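[Primthorpe-residents] Shared workshop building: floor covering, opening hours and storage from May
From: Raluca Oprea
Date: 19 March 2025
To: Primthorpe residents list 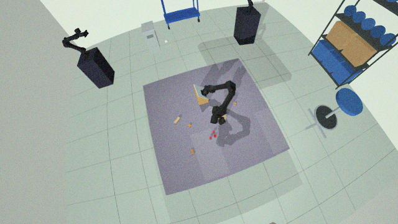
1. Purpose of this message

Dear residents,

The building office has received a number of questions about the new arrangements for the shared workshop at Primthorpe. Most of them are covered by the message from Khoa Doãn quoted below, and I have replied to his points in the order in which he raised them. Residents who do not use the workshop may wish to read only sections 3 and 6, which concern noise and the service charge.

2. Message received from Khoa Doãn

> Dear Ms. Oprea,
>
> Thank you for the notice placed in the lobby. Several of us on the
> third floor use the workshop regularly and would like some matters
> cleared up before the new rules take effect.
>
> First, the notice says that the room will close at 8 p.m. The present
> closing time is 10 p.m. Many people who use the room work during the
> day and eat with their families when they get home. If the room closes
> at 8, they will in practice be limited to weekends. Was this taken
> into account?
>
> Second, the notice mentions a floor covering but does not say what
> kind, who chose it, or whether the existing floor will be repaired
> first. There is a low spot near the back door where water collected
> after the heavy rain last fall. Covering it over will not make it go
> away.
>
> Third, storage. The notice gives each household one shelf. Some of us
> have work in progress that does not fit on a shelf. I am building a
> cradle for my sister and cannot take it up and down the stairs each
> evening. What am I to do with it?
>
> Fourth, I understand that Nudstead will now manage the key system. Will
> the old keys still work? My neighbor Ionuț Bucur has already been
> given a key card, and I have not.
>
> Last, what will it cost?
>
> I ask that the answers go to the whole list, as I know that others
> have the same questions.
>
> Respectfully,
> Khoa Doãn

3. Opening hours

The closing time of 8 p.m. applies to powered tools only. The wording of the lobby notice was unclear on this point and a corrected notice will be posted. The room itself will remain open until 10 p.m. for hand work, gluing, sanding by hand, painting with water-based paint, and cleaning up.

The change was requested by households whose bedrooms are directly above the workshop. The office measured the sound level in two of those apartments with the table saw and the dust collector running, and found it to be above the limit that the house rules set for evening hours. The rule on evening noise is not new. It has been in the house rules since the building opened and had not been applied to the workshop.

On Saturdays powered tools may be used from 9 a.m. On Sundays and public holidays they may be used between 11 a.m. and 5 p.m. Residents who find that these hours make their work impossible are asked to write to the office with the hours that they would need. Mr. Emilian Stanciu, who lives directly above the saw, has said that he would not object to one later evening a week, provided that it is always the same evening and is announced ahead of time. The office is willing to try this if the other two households agree.

4. Floor covering

The covering is an interlocking rubber tile supplied by Csizmadia. It was chosen from three offers, and the samples may be seen at the office during the usual hours. The tiles will be laid in the area around the workbenches and along the walkway to the back door. The area under the heavy machines will be left as it is, so that the machines stand on a hard and level surface.

Mr. Doãn is correct about the low spot. The contractor's first visit took place in dry weather and the low spot was not included in the offer. The office has since asked for it to be filled and leveled before any tiles are laid, and for the seal on the back door to be replaced at the same time. This adds $300 to the price of the work. It also means that the room will be closed for two days longer than first announced, as the filler has to cure.

Residents have asked whether the tiles can be lifted for cleaning. They can, and we ask that this be left to the cleaning staff. Spilled glue and finish should be wiped up at once. Any spill that cannot be removed should be reported, so that the single tile can be exchanged. A box of 18 spare tiles is included in the order and will be kept in the boiler room.

5. Storage

The rule of one shelf per household stands. There are more households wishing to use the workshop than there were when the shelves were put up, and at present a small number of users occupy most of the space.

The office accepts that larger pieces have to be kept somewhere while they are being made. The former bicycle room next to the workshop will therefore be opened for work in progress. The conditions are as follows:

- Each piece must carry a tag with the name of the owner, the apartment number, and the date on which it was brought in. Tags are available at the office.
- A piece may stay for up to 100 days. The owner may ask for more time in writing before the period ends.
- Nothing may be placed in front of the electrical panel or within the yellow lines on the floor.
- Fuel, solvents, and oily rags may not be kept in the bicycle room under any circumstances. Oily rags go in the metal can with the lid, beside the workshop sink.
- Lumber and sheet goods that are not part of a piece in progress count as materials and belong on the household's own shelf or in the owner's apartment.

Mr. Doãn's cradle may be moved to the bicycle room as soon as it has a tag.

Several items in the workshop at present have no owner that the office has been able to identify. These include a large dresser without drawers, two bed frames, a box of lamp parts, and a canoe paddle. They will be moved to the bicycle room when the floor work begins and kept there until the end of May. After that date the office will dispose of them. If one of these items is yours, please write to me directly and do not reply to the list.

6. Cost and service charge

The floor work, the repair of the low spot, and the new door seal will be paid from the maintenance reserve. The service charge for the current year does not change.

The workshop fee, which is paid only by households that have asked for access, will be $67 per year. It was last raised when the dust collector was bought. The fee covers blades, filters, first-aid supplies, and the yearly inspection of the machines. It does not cover sandpaper, glue, or screws, which residents bring for themselves. Households that join after the first half of the year pay half the fee.

A resident asked at the last meeting whether the fee could be waived for those who only use hand tools. The office considered the request and has decided against it for this year. Keeping two lists would take more staff time than the fee brings in. The question may be put on the agenda for the next general meeting by any resident who wishes to do so.

7. Keys and access

Nudstead will take over the access system for the workshop, the bicycle room, and the laundry. The old metal keys will work until the day on which the floor work begins. They will not work after that, as the lock cylinders will be replaced while the room is closed.

Key cards are being handed out by stairway, beginning with stairway A. Mr. Bucur received his card early because his metal key had broken. Cards for stairways B and C are ready and may be collected at the office against signature. Please bring the metal key with you. Households that have lost their metal key should say so when they collect the card, and will be asked to sign a short statement.

Each household receives two cards. Residents under 16 may enter the workshop only with an adult, and may not be given a card of their own.

8. Safety introduction

Every resident who intends to use the powered tools must attend the safety introduction again, including those who attended in earlier years. The guard on the table saw has been replaced with a different type and the emergency stop has been moved to the other side of the machine. The introduction lasts one hour and is given by Mr. Iulian Pîrvu. Sign-up sheets are in the lobby of each stairway.

Mr. Pîrvu has asked me to pass on that long sleeves, gloves, and open shoes are not allowed at the machines, and that anyone who arrives dressed in this way will be asked to come to a later session.

9. Grultow collection

Scrap wood will no longer be taken by the city service. Grultow will collect it from the green container behind stairway C. Only clean, unpainted wood may go in this container. Painted or treated wood, particle board, and anything with metal in it must be taken to the recycling yard by the resident. The last collection under the old arrangement was refused on account of a painted door - if this happens with the new firm, the cost of the extra trip will be added to the workshop fee for the following year.

10. Further questions

Questions about the hours, the floor, or the storage rules may be sent to this list, where the answers will be of use to others. Questions about an individual account, a lost key, or a complaint about a neighbor should be sent to the office address only. I will be away for the first week of May, during which time Mr. Pîrvu will answer urgent messages concerning access.

Sincerely,

Raluca Oprea
Building Office, Primthorpe

--
You receive this message as a subscriber to the Primthorpe residents list.
To leave the list, send an empty message with the subject "unsubscribe" to the list address.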